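Ollesby Folding Counter: Set-Up and Use Guide
Section 3. Sorting and folding garments

This section applies once the counter has been leveled and fixed as set out in Section 2. The steps are the same for the Flitdale and Minarum surface finishes.

3.1 Before you start

1. Wipe the surface with a soft cloth and let it dry.
2. Check that the edge trim is seated along its full length. A raised trim can snag knitwear.
3. Remove pins, badges and loose items from pockets.

CAUTION: Do not place garments straight from a hot dryer on the surface. Let them cool for 120 seconds first.

3.2 Opening a bunched sweatshirt

1. Put one garment on the surface. Keep the rest in the basket.
2. Find a fixed point to work from. Ribbed trim or large lettering is easiest to follow through the folds.

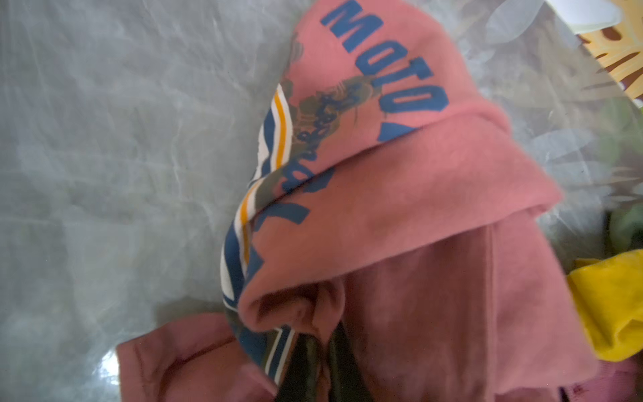 Fig. 3-1. Sweatshirt before opening. Striped trim and blue lettering can be used as guides.

3. Hold the ribbing with one hand and draw the body of the garment away with the other. Do not pull on the print.
4. If two bands of ribbing show, trace each one before pulling. A cuff forms a small closed loop; the waistband is wider and runs to both side seams.

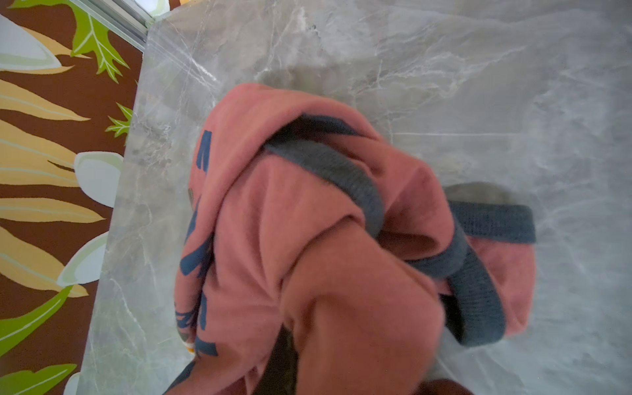 5. Lay the garment face down with the neck pointing away from you. Smooth from the center toward the sides.
6. Fold in each sleeve, then fold the hem up to the neck.

NOTE: Fleece holds creases if it is pressed while damp. Return damp pieces to the drying rack.

3.3 Placing the pile

Keep the unsorted pile to one side so that the rest of the surface stays free for folding.

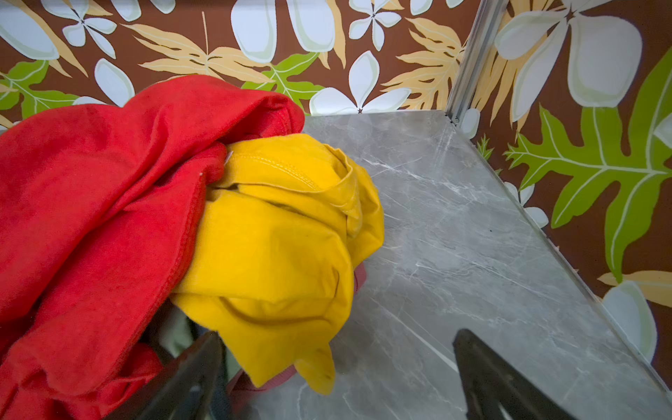

Piles should be kept low enough to see over and well back from the front edge. Users who work from left to right normally stack unsorted items on the left. With the red and yellow pieces heaped at that side, the gray surface to the right is left open, and folding can be done there without moving the pile. Finished stacks go on a separate shelf, part no. 515.

3.4 Separating a mixed pile

1. Start with the piece that lies on top. Lift it straight up.
2. If another garment comes up with it, lower both and free the caught sleeve or hem by hand.
3. Put reds and dark colors in one group and light colors in another if the pile is to be washed again.
4. Leave the lowest pieces until everything above them has been removed.
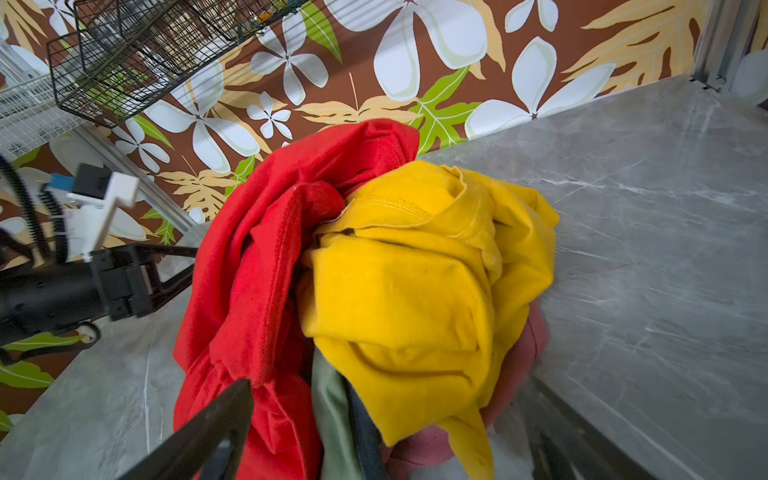

Shirima asks whether the pile can be tipped out and spread flat instead of being taken from the top. It can, provided the full width of the surface is clear and nothing hangs over the front edge. For knitwear, lifting from the top is preferred.

3.5 Care after use

Brush off lint and thread ends. Check the trim screws after every 2,000 hours of use, and tighten by hand only. Cleaning agents are listed in Section 4.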